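Moved into the new place in November and the router situation is a disaster. Quick notes before I forget everything, since three people asked.

The flat is long and skinny, signal starts in the hall closet and dies somewhere before the kitchen. Paid for the 159 dollar mesh kit from Otine. Two boxes, one app, eight screens of setup before it lets you do anything. Kitchen still dead. Great.
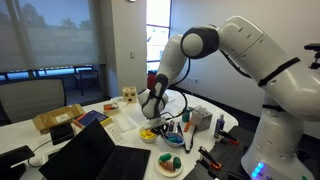 Cables are what I should have done from the start. Wifi through a brick wall is a coin toss, and I was too lazy to crawl. But a cable needs slack, and slack is where I always mess up. Look how that black one swings out in a wide loop by the wrist before it heads back to the hand. Mine went tight around the door frame, no loop at all, and teh plug popped out the first time I moved the desk. So: leave extra. Bought around 40 feet, used most of it.

Rasmus Strazds came over from Illport with a crimping tool and a bag of ends. Ruined a few. He ruined fewer. We ran it along the baseboard, under the rug, up behind the fridge. Ugly but it works. 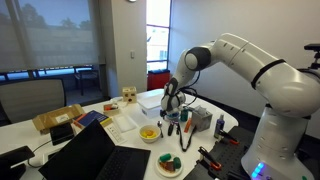 Then the second Otine box went on the end of the cable and the kitchen woke up. Calls don't drop. Radio plays while I do dishes. Should of done this weeks ago.

Still to do: clips for the baseboard (the Wesis ones, the Geum ones fell off painted wood overnight), a label on each end, and return the extender I bought in a panic. Recipt is in a box somewhere. More when I find it.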